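Tape measures are back in the drawer

During the spring the most borrowed thing in our lending room was the tape measure, and it was also the thing that we could least often find. Members came for a drill or for a sander, and at the door they remembered that they had to measure a shelf first. Then we opened the drawer and there was only one old tape with a broken lock. So in September we took one Tuesday evening to collect all the tapes that live in the cupboards, in the toolboxes and in the coat pockets of this building, and to put them in order.
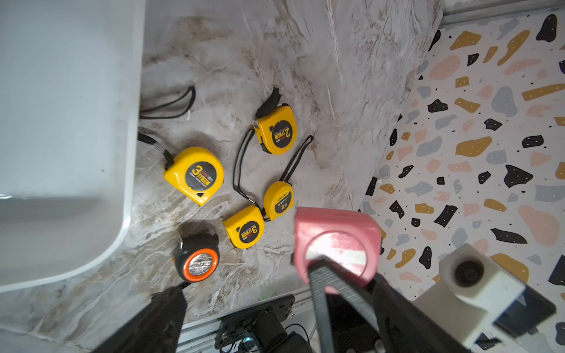
Sturamgate Lending Room - Hand Tools Group

Most of what we lend is the yellow kind with a black round label, in 2 m and in 3 m. They are good for furniture, for curtains and for the inside of a cupboard. They are not good for a whole room, and we ask you not to try it by making a pencil mark on the floor and starting again from there. For rooms we have the long tapes, which hang on the hook behind the door. Please ask for them at the desk.

A word about the straps. Several members have asked us to cut them off because they catch on the drawer. We discussed it and we will leave them. A tape with a strap stays on your wrist when you stand on a ladder, and it is easier to find between other tools. But please fold the strap under the tape before you put it back. When all the straps lie on top of each other, you pull out one tape and three others come with it.

How we checked them

Each tape was pulled out to the end and compared with the steel ruler of 600 mm, at the beginning of the tape and again further on. We did it once by pushing the hook against a wall and once by hanging it over an edge. The little metal hook on the end must be a bit loose - this is not a defect, it moves by its own thickness so that both ways of measuring give the same number. Please do not glue it or hammer it tight. We found two tapes on which somebody had done this, surely with good intention, and these two are now only for the children's workshop.

After the checking, 17 tapes are again on the shelf list. The ones that did not pass went to the metal box at Obradović, the hardware store on the corner, where they take old tools for recycling. The store has also promised us a lower price when we buy new ones in winter.

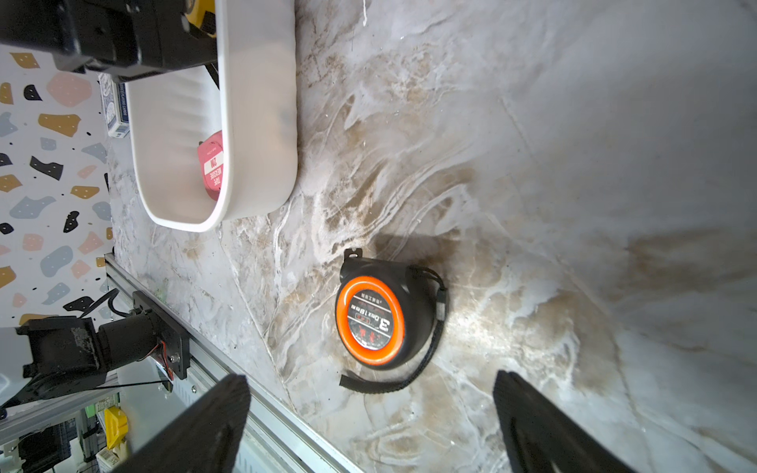 Photo: Wultero Newsletter / Sturamgate

The round black tape with the orange ring is 3 m long and 19 mm wide, as it is printed on the front. It has a belt clip, and so it is the one we recommend for people who work alone and need both hands. It will be kept at the desk and not in the drawer. You can reserve it, but for three days only.

The small pink-red one with the white label is 2 m. It is meant for the sewing table at Remari, and from now on it belongs to that table. If you see it in our drawer, please carry it over when you go for coffee.

What we ask from you

Write the number of the tape on your loan card, not only the word "tape". Wipe off dust and paint before the tape goes back into its case, because dirt inside makes the spring slow. Let it roll in with your hand on it. If the first centimeters are bent or you cannot read them well, tell us when you return it. There is no fee for this, we only want to know it before the next person cuts a board too short.

We have now 326 members, and the loan book shows 1,318 loans since the beginning of the year, with all the tools together. It is more than we had expected for a room of this size. If the drawer is empty on the day you come, leave your name on the list and we will call you in the order of the list.

The next thing to be sorted is the box with clamps. We start at 6 p.m., and everybody who has an hour is welcome. Bring gloves if you have them, some of the clamps are rusty.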